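Progress report to the Rudwood Fund
Project: Claims help for former Zulholm account holders
Submitted by: Bakke Consumer Finance Project, Varcombe office
Aug 25, 2025

Summary

The grant pays for free help to people who held digital coins on the Zulholm exchange when it stopped withdrawals in March. The help desk is open and cases are moving. The guide to tax records is behind schedule. Spending is under budget on outside legal review and slightly over on postage and printing.

Casework

We have opened 101 cases. Most clients had a basic trading account and nothing else. A smaller group had moved coins into the exchange's savings product, and their position is harder. The terms they accepted say that title to the coins passed to the exchange, so they are likely to be treated as unsecured creditors. We tell clients this at the first appointment and put it in writing afterward.

The usual problem is proof of balance. The exchange took its account pages down shortly after withdrawals stopped, and many clients had never saved a statement. Bank records show the dollars going in, but they don't show what was bought or when. Where a client still has the confirmation emails, we can usually rebuild the account well enough to support a claim. Where those are gone, we file on the bank records and mark the claim as incomplete, so that it can be amended once the administrator releases account data.

Twelve cases were closed without a claim. In most of these the client had already filed alone and only wanted someone to check the form. The rest had balances too small for the client to want to go on.

We do not give investment advice and have turned down requests to say whether clients should sell their claims. Claim buyers have been calling people in the area. We added a page to the intake packet explaining what a claim sale is, what rights the seller gives up, and which parts of the contract to read before signing.

Fraud reports

Three clients came to us after getting messages that looked like they were from the administrator. The messages asked them to connect a wallet or pay a release fee. Two had already paid. We helped both report the loss to their bank and to the state, but neither has recovered any money so far. A warning is now read to every caller at the start of the call, and the same wording is on the sign at the front desk.

Staffing

The second caseworker position was filled later than planned. The new hire came from credit counseling and needed training on wallet records and blockchain lookups, which the senior caseworker gave during regular hours. Appointments were limited while that was going on. The waiting list has since cleared.

Materials

The claim form guide is finished and is being handed out at the Varcombe library and at the office. The Spanish version is with the translator. The tax guide is not finished. Our reviewer asked us to rewrite the section on when a loss can be claimed, as the first draft treated a frozen account and a worthless one as the same thing. We would like to move the delivery date for this item to the next reporting period.

Budget

Legal review is underspent because the savings product questions were handled together in a single memo. Postage is overspent. Many older clients asked for paper copies and return envelopes, and we had planned on email for nearly everyone. We ask permission to move part of the legal review line to postage and printing. The total grant amount would not change.

Data handling

Client files are kept on an encrypted drive at the office, and paper copies are in a locked cabinet. We never ask for passwords, private keys or recovery phrases. If a client brings one in, staff hand it back without copying it.

Next period

Once account data is released, we will go back through the incomplete claims and amend them in the order they were filed. We will also finish the tax guide, put out the Spanish claim form guide, and hold an evening session for people who cannot come in during the day.

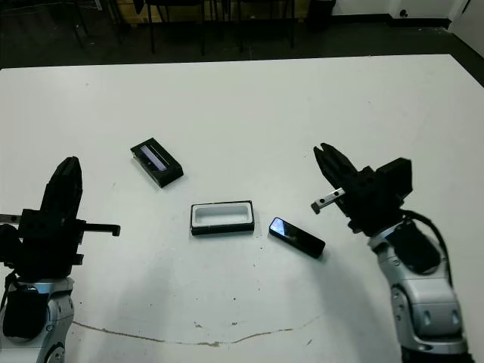 The evening session will be at the Varcombe office and needs no appointment. We will send the Fund the date and a copy of the handouts when they are ready.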